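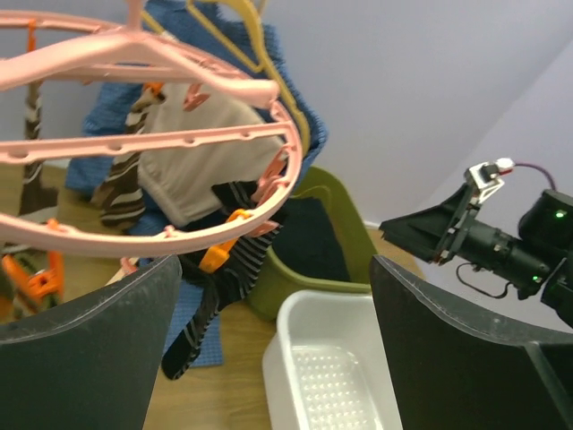 Socks, pegs, baskets. My work life at the moment.

Okay, a few people have asked how it's going with the arms, so I'm going to do a proper thread and then I'm going to bed.

For anyone new: I work in the laundry at Flumard, which does the personal clothing for a bunch of care homes. The sheets and towels go through the big machines at the front and have done for years. I'm in the back, where it's cardigans and socks and somebody's good blouse. Small stuff, all by hand, all with a name tape in it somewhere.

I've been there 13 years. When I started there were 8 of us on the back tables and we hung everything, took everything down, paired it, folded it, bagged it. Now there are five of us plus the Akier cell, which is what the company calls two arms in a bay with a table. We call it the bay. I refuse to name it Kevin no matter how many times the night crew vote on it.

What it's meant to do is the hanging racks. Pegs off, sock into the right basket, next one. If you've never unpegged socks for a full shift you might think that's a silly thing to spend money on. Come and have a look at my thumbs!

I used to do 40 racks on a heavy day. The pinch is what gets you - same two fingers, same little squeeze, over and over. By winter I couldn't open a jar at home. My physio asked if I played an instrument and I laughed so much she had to wait for me to stop.

So that's the good part and I want to say it first, because I know how these threads usually go. My hands are better. I opened a jar of pickles last week without running it under the tap and I was so pleased I ate half of it. 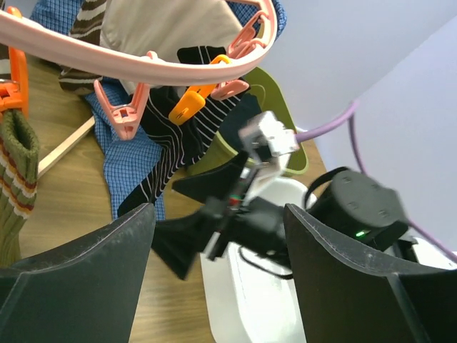 The bit I didn't expect was how much of my day would turn into setting up. I used to walk in and start. Now I load the ring, check nothing's doubled up on a peg, put the baskets where they go and think about what order things are hanging in. Take a black sock with thin white stripes, hanging right up beside a blue checked cloth. Me, I'd just grab it, wouldn't even look. For the bay I stand there wondering if the two are too close and whether I should shift one along. I spend a lot of time now guessing what something else is going to find hard.

And that's a skill! I've said this to Bendik Viklund, our shift lead, maybe too often. Knowing that a ribbed sock stretches when you pull it and a thin one slides, knowing a wet-feeling cuff from a cold one, that was all just stuff in my hands before. Now I'm asked to write it down. There's a binder. I've filled 2 sections of it and my handwriting has never been so neat.

Bendik's been decent about it, to be fair. When Prolden (they're the ones who put the cell in) wanted us to log every stop on a tablet, he said fine, but the logging counts as work and goes in the hours. It hadn't been going in the hours. That was a whole week of grumbling in the lunch room.

Things that have changed that I didn't think would:

We talk less. The back tables used to be four a side and you'd chat across the pile all day. The bay sits where the second table was, so now we're spread out along the wall and you have to yell, and you can't really yell about someone's divorce.

The pace is weird. By hand I had a rhythm, fast in the morning, slow after lunch, fast again before the truck. The arms go at the same speed all day. They're slower than me on a good morning and they beat me hollow by three in the arvo. I still catch myself trying to race them. I'm 58. I need to stop.

Also I miss the cardigans a bit? I still do them, but in between everything else. I used to know that one home's whole wardrobe by feel. There was a green one with leather buttons that came through every single week and I'd do it up to the top so it'd keep its shape. Now I bag it and I'm off to reload a rack.

What hasn't changed: lost socks. We have a tub of them. The tub was full before the arms and the tub is full now. Whatever is eating the other sock is not afraid of technology.

About jobs, because that's what everyone really wants to know. Three of the eight went, and they went before the cell arrived. Two retired and one moved to the Rustad site and those spots were never filled. So did a robot take them? I don't think you can say that. But they weren't advertised either, and then in June the bay got wheeled in, and I can add up.

I asked at the meeting if the five of us were safe and got told there were "no current plans", which is what you say when you have a drawer with plans in it. Bendik looked at his shoes. We've since got it in writing that hours won't be cut this year. This year is fine. I'd like a couple more after it.
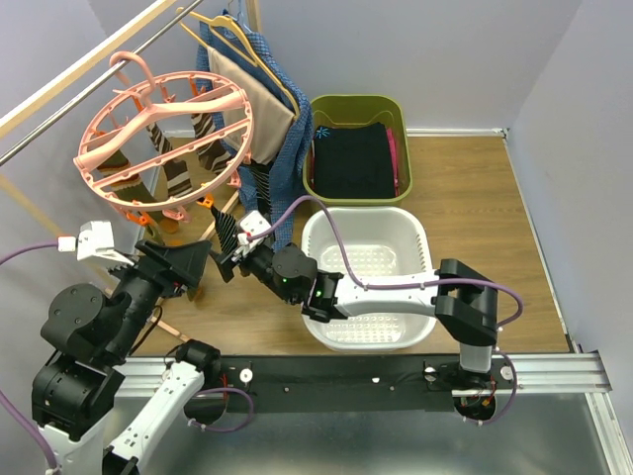 Teun Jansen replied to this thread: we got the same promise at our place and they kept it, but they changed the pay grade for "machine tending" and it took a year to get it put back. Get the job title in writing too, he says, the hours on their own won't save you.

Teun, thank you, I had not thought of that AT ALL. Our roster already says "cell operator" next to my name and I thought it was just someone being fancy. I'm going to ask about it tomorrow and I'm going to bring the binder with me, because if I'm an operator then that's an operator's binder and I'd like to be paid like it.

Couple of quick answers before I go.

Yes, we can stop it. Big button, anyone can press it, you don't need to ask. I was shy about that at first, now I press it like a doorbell.

No, it doesn't fold. Folding is still us. I'm told folding is "on the roadmap". I've seen what a fitted cardigan does to grown adults so I wish them luck.

Yes, I'd keep it, if you made me choose tonight. My hands say yes and they get the biggest vote. I'd just move it over a metre and put the second table back.

Right, bed. Will post again after I've talked to Bendik about the grade thing.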